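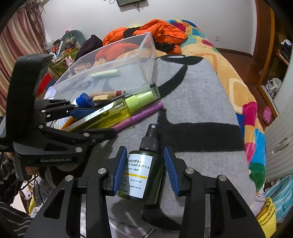 Bronisława Tomaszewski
Equipment planner and lecturer in applied automation, Wullstead College

Chapter 4
Before You Ask for a Quote

When I wrote my first equipment budget, I did what most newcomers do and began with the catalogue. I had a lovely afternoon of it (there's nothing quite like choosing grippers with somebody else's money!), and by teatime I had a list of hardware, a total at the bottom and no idea what any of it was meant to pick up. My colleague Josefien Hermans read it through and asked me to name the objects. I couldn't get past bottles.

So we'll begin this chapter with the objects, and I hope you'll be patient with me while we do. A small pump bottle, a marker and a puffy jacket ask quite different things of a pair of fingers, and a tidy bench tells you very little about how a tool will manage on a soft, rumpled blanket. Write your list in the place where the work will be done, and write it before you talk to a supplier. 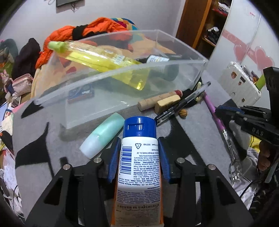 Once you have that list, you can start putting dollars beside it, and you'll find the purchase price is only where the spending starts. In the worked budget for this chapter, the Rosten workshop sets aside $3508 for a pair of hand-held grippers. Replacement finger pads and cables come to $986, and the labour to train two operators is another $829. That brings the first year to $5323, and we haven't yet paid for storage, cleaning or the odd programme of repairs.

I've seen good projects come to grief over those smaller lines. Pads are the sort of thing people leave until February, when the year's money is nearly spoken for, and then everyone is cross. Put them in at the start, on their own line, with the supplier's delivery time written beside the price.

Section 4.1 looks at how to turn an object list into a set of requirements. Section 4.2 compares two quotes, one from Mulder and one from Zaro, which differ by $827 and don't cover the same items. Keep a pencil handy for that one, and read the notes on freight before you look at the totals.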